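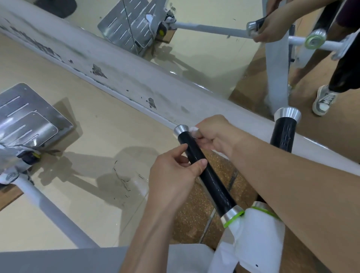
Comparing two grippers and two camera positions for wiping down gym machine handles
By Digby Merrick, second-year project, March
4 comments | 118 shares

I should say at the start that I came to this project knowing far more about rowing than about robots, and my supervisor, Hemi Te Moana, was very patient with me while that evened out. The question he gave me was a simple one to write down: if an arm is going to clean the handles of gym equipment, which gripper should it carry, and where should the camera go?

I compared the Waaka two-finger gripper with the Plelton soft gripper, which has three rubbery fingers that close with air. Both went on the same Irnden arm with the same controller, so that any difference I saw would come from the hand end of things. Before I touched the arm, though, Hemi wanted me to spend a good while on how people do the job, and I'm glad he did, even if I grumbled a bit at the time (sorry, Hemi!).

People nearly always use both hands. One steadies the handle and the other works a tissue or cloth over it, and the fingers keep changing shape as they go, flat along the grip and then pinched in close near the metal caps and collars. With one arm and one gripper you have to give some of that up.

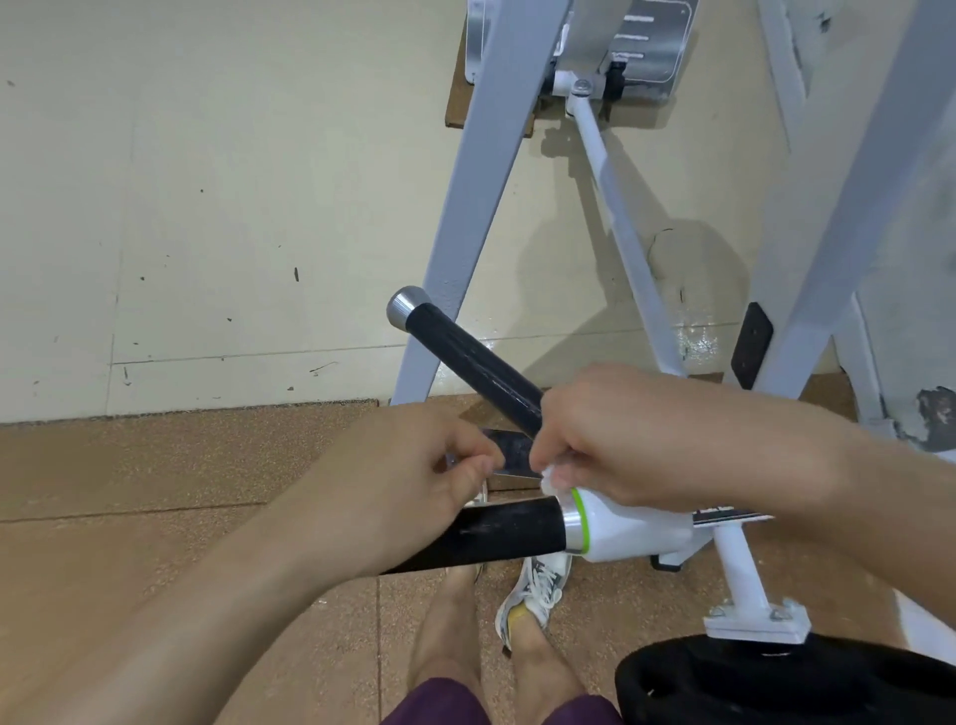 The collars were where the two grippers really parted ways. The Waaka holds a folded cloth firmly and could push it right into the corner where a grip meets its end fitting, but it's stiff, and if my approach angle was a little out it would shove the whole handle sideways. The Plelton was lovely on the long part of the grip, wrapping round the curve without any fuss from me, and then hopeless at the ends, where the cloth kept slipping out of its fingers. I tried a thicker cloth and a lower air pressure, and neither helped much.

For the cameras, I used one on the wrist and one up high, where a person's eyes would be. The wrist camera gave a beautiful close view until the cloth covered it. The head-height view was steadier, but shiny metal caused trouble, and so did mirrors, as the software would sometimes find a handle in the reflection and plan a path to it. I collected nearly 3000 frames and labelled them all myself, over more cups of tea than I'd care to admit.

My recommendation to Clinby, who lent us the arm time, is the Waaka with a softer pad glued to each finger and the head-height camera, with the mirror area masked out by hand. I only had 5 sessions on the arm, so please treat this as a first go. I'd love to see someone try a second arm to hold the handle still.

Contact the project office | Copyright the author | Back to top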